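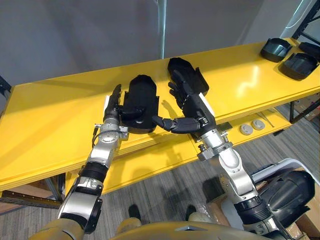

Page last changed: February 2021

Home | Tickets | Race Day | Track & Timer | Loaner Gear | Contact

Ticket: Lane 3 wins everything
Opened by: Yamila Lucero
Handled by: Rafsan Debnath
Status: Closed, grudgingly

Problem as reported
At the Purnell club's practice night for the gravity car derby, lane 3 posted the fastest time in every heat. It did this for the good cars, the bad cars and one that was mostly a block of wood with a sticker on it. Parents had begun asking for lane 3 by name. Timer is the Flukico 4-lane unit, track is the old Dedov aluminum one in sections.

Entry 1 (Rafsan)
Asked whether the timer had been reset between heats. Was told yes. Asked whether it had been reset with the reset button or by switching it off and on. Was told there is a reset button?

Found the reset button. Lane 3 still wins.

Entry 2 (Rafsan)
Ran the same car down all four lanes, same weight, same wheels, starting pin checked each time. Lanes 1, 2 and 4 agreed with each other nicely. Lane 3 was faster by nearly a car length, which at our level is the difference between a trophy and a long ride home.

Mahfuz Uddin suggested the kids should just take turns in lane 3. They already do. The chart rotates every car through every lane, so on paper it evens out. It does not even out in the bleachers.

Entry 3 (Yamila)
Swapped the sensor plugs for lanes 3 and 4 at the timer box. If the sensor was bad, the fast lane should have moved to 4. It moved to 4. I would like it noted that I got there before Rafsan did.

Entry 4 (Rafsan)
Noted. Also noted that she swapped them back without labeling them, so we did the whole test again.

Pulled the lane 3 sensor out of the finish bridge. There was a strip of electrical tape under it, folded over, holding the sensor tilted uphill. It was seeing the nose of the car early. Tape removed, sensor sat flat, screw tightened. Géza Bíró says he put the tape there last May to stop a rattle. The rattle is back.

Entry 5 (Hefin Bellis)
Ran 20 test heats with the Arruda loaner car. All four lanes now agree as closely as you could ask of this track. One heat didn't record at all. That was me standing in front of the finish light.

Entry 6 (Yamila)
Can we do something about the rattle?

Entry 7 (Rafsan)
Foam washer, under the bridge foot, nowhere near a sensor. Please nobody use tape.

To do before race day
- Check all sensors sit flat after the bridge goes on. Do this before the cars come out of inspection.
- Label the plugs. Pen is in the timer box lid.
- Practice times from before the fix are thrown out. Nine families have been told. Two have replied, both to say their car was in lane 3.
- Géza to return the rest of the tape to the supply bin.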